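サイト内検索 キーワードを入力 検索

暮らしの手引き 季節用品の保管

クリスマス飾りの仕分けと収納について

本ページは、ヴァドリー生活技術センターが実施する家庭用品管理講座の内容をもとに、季節の飾りを翌年まで良好な状態で保管するための手順をまとめたものです。対象は、家庭用の卓上飾り及び小型のツリー飾りとします。電飾の保管については別ページを参照してください。

1．作業の準備

作業は、飾りを外した当日に箱詰めまで済ませようとせず、仕分けと収納の二段階に分けて行うことを推奨します。作業時間の目安は、小型のツリー一台分で約60分です。

作業台にはテーブルクロス又は厚手の布を敷きます。硬い天板の上では球形の飾りが転がりやすく、落下による破損の原因となります。柄物の布でも差し支えありませんが、細かな部品を探す際には無地の方が見分けやすい場合があります。

仕分け用の容器には、縁が滑らかで、底と側面に穴のあるプラスチック製のかごが適しています。細かなほこりや金色の粉が穴から下に落ちるため、かごの底にたまりません。編みかごは、針金やリボンの端が編み目に掛かることがあるので、この作業には用いないでください。

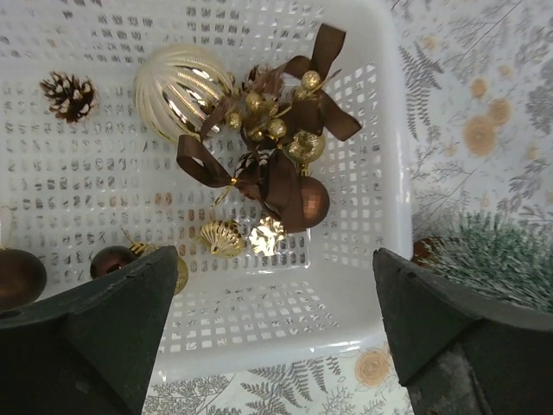 かごに入れる量は、底が見える程度にとどめます。重ねて入れると、下になった飾りの表面に傷が付くほか、リボンの形も崩れます。量が多い場合は、色ごとにかごを分けるか、数回に分けて作業を行ってください。

2．種類ごとの手入れ

（1）球形の飾り
光沢のあるものは、乾いた柔らかい布で軽く拭きます。水拭き及び洗剤の使用は避けてください。つや消しの面と光沢面が交互に並ぶものは、筋に沿って一方向に拭くと、つや消し部分を傷めません。つり下げ用の金具が緩んでいる場合は、この段階で締め直します。

（2）松ぼっくり
鱗片の間のほこりは、毛先の柔らかい筆で払います。先端に白い着色が施されているものは、強くこすると色が落ちます。湿気を含んだまま密閉するとかびが生じるため、風通しのよい日陰に3日置いてから収納してください。

（3）リボン
サテンのリボンは、結び目を解かずに保管します。輪の部分に丸めた薄紙を入れておくと、つぶれを防ぐことができます。垂れの部分に折り癖が付いている場合は、当て布をして低温のアイロンを短時間当てます。結び目を留めている針金は外さず、先端を内側に曲げておきます。

（4）実や小枝の付いた束飾り
リボンや実が絡み合っている場合、端を引いて外すことは避けてください。束を布の上に置き、針金の留め位置を確認したうえで、外側のものから順に緩めます。元から一つの飾りとして組まれているものは、分解せずにそのまま収納します。

3．収納の手順

・球形の飾りは薄紙で一つずつ包み、大きいものを箱の下段に、小さいものを上段に入れます。

・茶色や金色など、同系色の飾りは一つの箱にまとめます。翌年の飾り付けの際に、配色を考える手間が省けます。
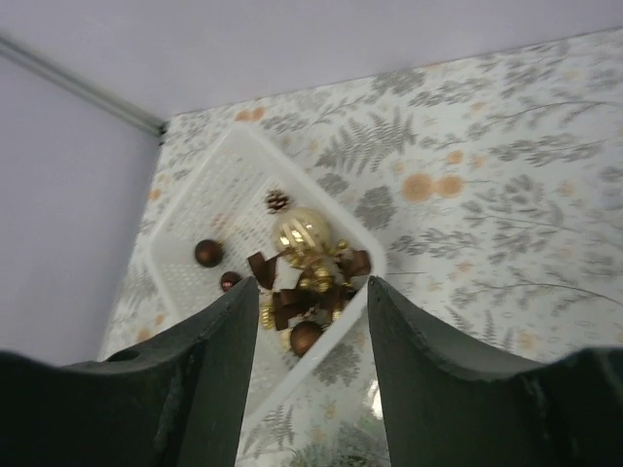
・リボン及び束飾りは、球形の飾りとは別の箱に入れます。針金の先が当たると、光沢面に線状の傷が残ります。

・箱には内容物、色及び収納した年を記した札を付けます。札は上面ではなく側面に貼ると、積み重ねた状態でも確認できます。

・乾燥剤は箱ごとに一つ入れ、6か月を目安に交換します。9月に一度箱を開け、松ぼっくりの状態を確認しておくと、飾り付けの時期に慌てることがありません。

4．保管場所

直射日光の当たる場所、暖房器具の近く及び結露の生じやすい窓際は避けてください。屋根裏や物置は夏季に高温となるため、接着剤で組み立てた飾りの保管には適しません。押し入れの上段又は室内の棚が適当です。

5．資料の配布

収納用の札のひな形（資料番号947）は、センター窓口で配布しています。本手引きの作成は、生活用品担当のユゲット・ジョリーが行いました。内容に関するお問い合わせは、同担当までお寄せください。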